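Two grippers, one locker: how Skimholm compared its hand-held units

By the Arkport Bulletin desk
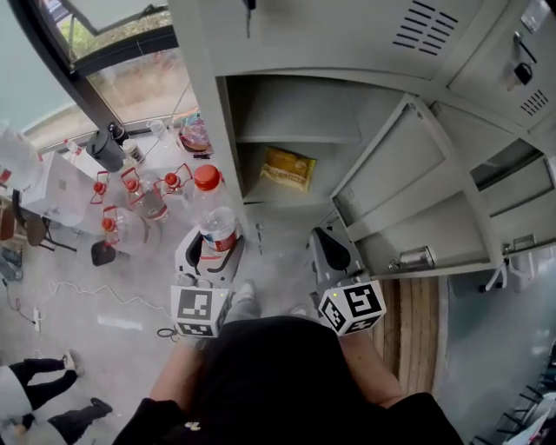

Iida Lahtinen has spent most of the spring deciding between two sets of fingers. She runs hardware evaluation at Skimholm, a small firm that collects manipulation data with hand-held grippers and sells the processed recordings to arm manufacturers. The grippers are carried by people, one in each hand, and their motion is tracked through printed marker cubes. What the arm eventually does with that motion is somebody else's contract.

"The customer asks for trajectories," Lahtinen said. "We have to ask first whether the tool that made them is repeatable."

The comparison covered a curved finger, supplied by Halonen, and a straight one from Corkanik. Both were fitted to the same body and used by the same operators. The tasks were ordinary: taking bottles and packaged snacks from a compartment, putting them back, opening and closing a metal door by its edge. Skimholm logged 1429 attempts, of which 600 were done with the lights dimmed to see how the marker tracking held up.

Lahtinen chose lockers over a tabletop after a first round on an open table produced almost no difference between the fingers. "On a table you can approach from anywhere," she said. "A compartment gives you one opening and two side walls. The wrist runs out of room, and then the finger shape starts to matter."

The curved finger did better on bottles. It wraps further round the body before the operator has to squeeze, and a partly filled bottle deforms less. Maritza Henao, who operated the units for most of the test and wrote the task sheets, said the difference was plain by the first afternoon. "With the straight one I was correcting the angle all the time. You grip, the bottle rolls a little, you grip again. The recording shows two closures where there should be one."

Soft packages went the other way. The straight finger could be slid under the edge of a bag lying flat on a shelf, where the curved tip tended to push it toward the back wall. Henao also preferred it for doors. Pulling a door from its free edge takes a thin tip and a steady wrist, she said, and the curve put the contact point too far from where she was looking.

Tracking caused more lost recordings than gripping. A marker cube has to stay in view of the camera, and inside a compartment one hand easily covers the other. Of the attempts that were thrown out, 59 failed on occlusion alone. Skimholm first tried a larger cube, which struck the compartment walls, and then moved the standard cube 3 centimeters back along the body. That change was kept for both units.

Dimmed light was less of a problem than expected. Exposure was locked at the start of each session, and the cubes stayed readable until motion blur set in on quick returns. Lahtinen now asks operators to slow down on the way out of the compartment. She does not set a speed limit. "If you give people a number they think about the number, and the motion goes stiff."

Operator fatigue was not measured formally. Henao said her forearms set the limit, usually before the battery did, and that she would want a lighter body before a finer finger. Sessions were shortened in June.

Skimholm will use the Halonen finger for bottle and container tasks and keep the Corkanik part for packages and doors. Mixed pairs, one of each, are being tested now. Henao has been using the curved finger on the left, as she steadies with that hand. The open question is calibration: each finger needs its own opening-width table, and swapping them between tasks has already led to one batch being processed with the wrong file. Lahtinen wants the finger type written into the recording header before the next round begins.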